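Subject: Re: [ashby-homes] paint for the back bedrooms, deadline??

Hi all, quick one before I have to run. Replying to the paint thread, the other one has gotten too long and I lost track of who asked what.

On the earlier message:

> Can someone who has done a small dark room tell me if I should go
> with the Drorex flat or pay extra for the Plimine eggshell? I have
> one north window and a closet that eats half the wall. Also is one
> gallon enough. Also do I really have to prime over the old
> wallpaper or can I just go for it. I want to be done by November.
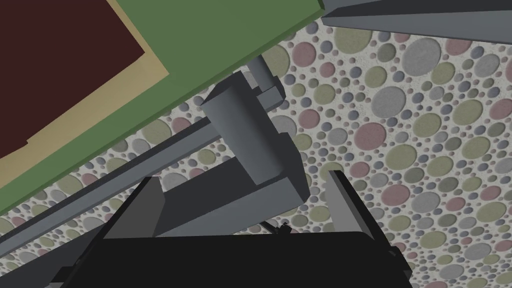
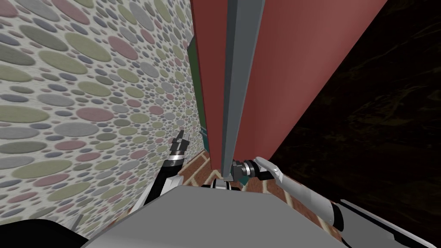 OK so, primer first. Yes you have to. I painted straight over paper in the hall at our old place in Trutau and the seams came up inside of a month, bubbles all down one side, had to strip the lot anyway. If the paper is sound and you can't face stripping, oil-based primer, two thin coats, let it dry overnight between. Water-based will just wake up the glue. And a busy paper like the one with the ovals in the second picture, the sage and dusty pink one, is the kind I'd worry about showing through a pale color, so test a patch behind the door before you buy anything.

Flat vs eggshell. Flat hides bumps, eggshell wipes clean. Kids or a dog, get eggshell. For one north window I would not go white, it goes gray and sad by 3 in the afternoon. Something warm. We did a muddy peach, sounds awful, looks great with the lamp on.

One gallon, depends. Ours said up to 300 square feet on the can and I got nowhere near that on the first coat, bare patches drink it. Measure your walls, take off the window and the closet, then double it for two coats. Keep the reciept, the store in Ashby took back an unopened can from me no problem.

Prices, what I paid anyway. The whole upstairs came to 900 with brushes, tape, primer, everything. A painter wanted that for labor on two rooms. Don't buy the cheap tape!! I saved maybe a couple bucks and lost a whole evening scraping bleed off the trim.

Other stuff I forgot to say last time

- take the outlet covers off, takes 7 minutes, do not try to cut in around them
- wrap the roller in plastic overnight instead of washing it
- do the ceiling first, I always forget and always regret it
- closet insides can be leftovers, no one is looking in there

November is fine if you start with the stripping now. Its the drying that gets you once the windows have to stay shut.

I have half a can of the oil primer if anybody wants it, porch pickup, after 6 is best. Also still looking for my long pole, the extending one, whoever borrowed it please just leave it by the steps.

Gotta go, will check back tonight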